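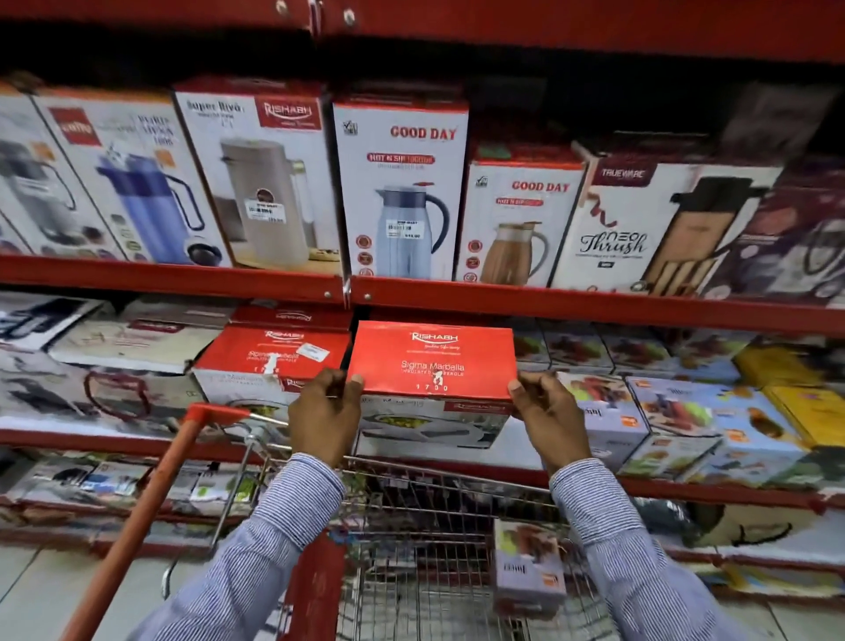
Boxed insulated casserole, marked "1700", on a store shelf.

Household Notes for Hosts of Ward and Branch Meetings
Issued by the Mukness District Party Office

Members who open their homes to ward meetings during the nomination season are asked to read these notes before May. They replace the sheet handed out at the Trirnent delegates' meeting, which left out the section on papers.

The room

Set chairs in two shallow rows facing a table. A circle suits a discussion, but it makes a show of hands difficult to count. Felt pads under the chair legs will protect a wood floor and keep noise down while a speaker has the floor. Rugs that slide should be rolled up and put away for the evening.

Where a ballot is to be held, provide a separate small table with a lamp, well away from the refreshments. Pencils write better than ballpoint pens on the district's ballot paper. Sharpen them beforehand.

Hot food

Most branch meetings run past the stated hour, and food put out at the start will be cold by the time the motions are finished. Keep hot dishes covered in the kitchen until the chair calls the break. An insulated serving dish should be filled with hot water, left for 10 minutes, emptied and dried before the food goes in. Fill it well; a half-filled dish loses heat faster. Insulated dishes do not cook or reheat food and should never be placed on a burner.

Rice, beans and stews hold well. Fried items soften under a lid and are better served in an open tray lined with paper. Any cooked dish that has stood at room temperature for two hours should be thrown away, including food set aside for members who are late.

Please label dishes containing nuts, milk or meat. A folded card is enough.

Tea and coffee

Borrowed urns must be descaled before they go back to the district office. Use equal parts white vinegar and water, heat, let stand, and rinse three times. Léonie Courtois at the district office keeps the loan book and will accept returns until 8 in the evening.

Stains

Ink from rubber stamps – the branch seal in particular – should be blotted at once with a dry cloth and then treated with rubbing alcohol. Test a hidden corner of the tablecloth first. Tea stains come out with cold water and dish soap if treated the same night. Candle wax should be hardened with ice and lifted with a dull knife.

Papers

Minutes, sign-in sheets and counted ballots are not household waste. Place them in the envelope supplied, seal it, and keep it in a dry cupboard away from the stove until it is collected. Spare agendas may be recycled.

Posters

Use removable putty on painted walls. Where tape has been used, warm it with a hair dryer and peel slowly at a low angle. Cooking oil on a soft cloth will take off the remaining glue, followed by soapy water.

Closing the house

Meetings in private homes end by 11 p.m. under the Jernetti bylaw. The chair will assign two members to stack chairs and wash cups. Hosts may claim the cost of tea, sugar and paper goods on the branch expense form, with receipts attached.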